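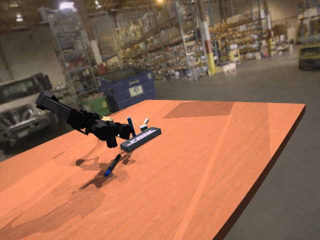
# Greiffinger-Satz Belo für schwarze Tischarme

Den Belo-Satz hab ich jetzt seit Februar im Shop, und weil dazu die meisten Mails kommen, schreib ich einfach mal auf, wie ich ihn selber einbaue und pflege (ich bin ja nicht nur Verkäufer, bei mir läuft so ein Arm jeden Tag!).

**Was drin ist**

- ein kompletter Satz gebogener Finger, schwarz
- 4 Passstifte
- Schrauben und ein Tütchen Gromico-Fett
- Modelldatei für die Simulation, damit ihr Stifte, Blöcke und Würfel erst mal am Bildschirm greifen könnt

**Einbau**

Strom weg, Arm in Parkposition, und dann bitte etwas Weiches unter den Greifer legen. Mir ist beim ersten Mal ein Passstift quer durch die Werkstatt gehüpft, den suche ich heute noch. Die alten Finger einzeln abnehmen und gleich den neuen ansetzen, dann vertauscht man nichts. Schrauben erst handfest, den Greifer langsam von Hand auf und zu bewegen, und wenn nichts hakt, über Kreuz nachziehen.

Danach den Nullpunkt neu setzen. Wirklich! Die Belo-Finger sind fast 4 Millimeter länger als die von Mohmand, und mit dem alten Nullpunkt fahrt ihr sie euch direkt in die Tischplatte. Wer erst simuliert, muss die Länge dort auch ändern, sonst stimmt am Ende die Greifhöhe nicht.

**Zum Einstellen** nehme ich am liebsten dicke Filzstifte. Die rollen weg, wenn ein Finger zu früh aufsetzt, da sieht man den Fehler sofort. Klappt der Stift in drei verschiedenen Winkeln, kommt ein flacher Block dran, schräg hingelegt, und zum Schluss was Kleines.

**Pflege**

Alle 450 Betriebsstunden die Gelenke auswischen und einen Hauch Fett drauf, weniger ist hier mehr. Kein Bremsenreiniger, der macht die Fingerkuppen spröde (hab ich probiert, war teuer). Knackt es nach dem Fetten immer noch, sitzt meistens ein Passstift schief.

**Preis und Versand**

58 Euro der Satz, einzelne Finger gibt's auf Anfrage. Passt an alle Arme mit Keltivum-Flansch, beim älteren Flansch braucht ihr den Adapterring dazu.

Stand: November 2020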